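## 4. Do Notice Clauses Change Behavior?

Drafting guides tend to treat the notice clause as a working part of the contract. Miss the deadline, the argument goes, and the claim is lost, so people will send their notices on time. We doubt that the second half follows from the first. Our sample holds 979 supply and installation contracts, and the pattern in it is much weaker than the guides would lead one to expect.
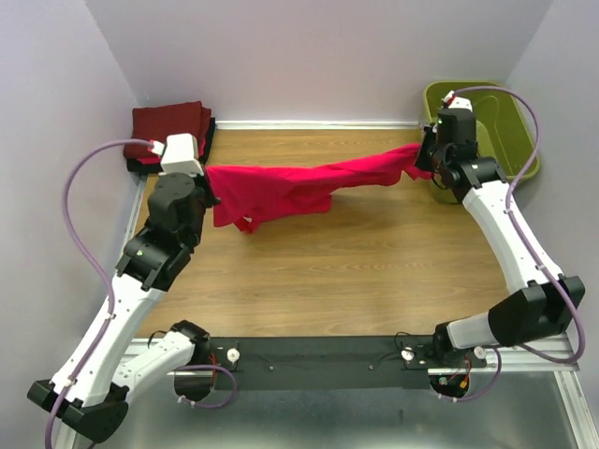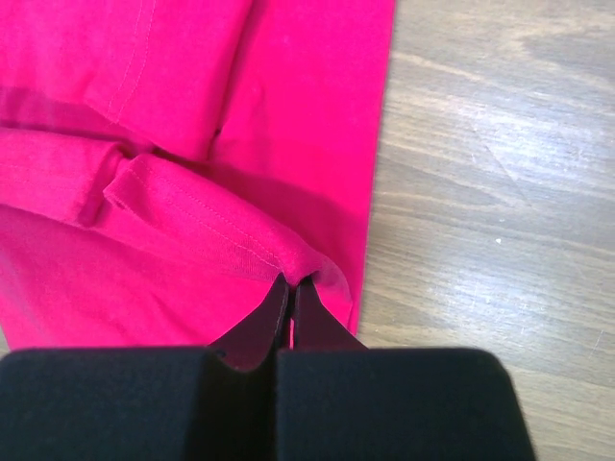 **Figure 3.** Pink cloth on a wooden tabletop, with robotic grippers.

Ametepe's earlier study of the Plalleck contracts reported that strict clauses, meaning those that make notice a condition of the claim, led to faster notices. She had 400 contracts and no way to separate the clause from the buyer who wrote it. Large buyers use strict clauses. Large buyers also employ people whose whole job is to send letters. Once we compare contracts held by the same buyer, most of the gap goes away.

What remains is hard to read. In almost 600 of our contracts no claim was ever raised, and we can't tell whether that is because nothing went wrong or because someone let a deadline pass and kept quiet about it. Sena Ametepe (personal communication) takes the second view. We have seen no records that would support it — nor any that would rule it out.

The dispute between Antwi and Sidstead is often cited as proof that strict clauses bite. The installer wrote in March, well after the period had run, and lost. But the tribunal gave two other grounds for its decision, and either would have been enough. Reading the award as a case about notice requires skipping most of it.

We also coded how each clause defined the start of the period. The common wording, "became aware or should have become aware," appears in three slightly different forms, and the Jimitz standard terms use all of them in a single document. Whether the parties noticed is an open question. Our interviews suggest that few site managers had read the clause before a problem arose, which makes it difficult to credit the wording with any effect on what they did in the first days after one.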